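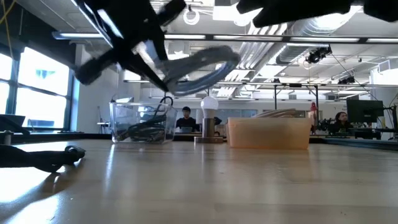

What I Found Out About Snapping Turtles

For my report I picked the snapping turtles at Berndale Pond, mostly because one hissed at me in June and I wanted to know why! Heriberto Nina let me read the old notebooks at the Landier nature center, and they go back to 2000. A snapper can't pull its whole body into its shell – so it bites instead.

The females dig their nests in sandy dirt and walk off. The biggest nest in the notebooks had 40 eggs, and the one I watched near the Brutville road had 30.
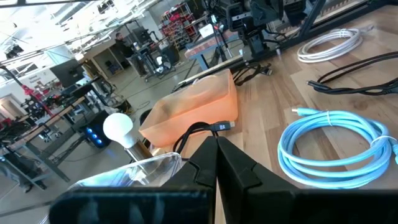
I checked on it every morning before school (my mom drove, thanks Mom) and wrote down the temperature, which matters a lot, as it decides if the babies come out male or female. I still want to know where they go in December.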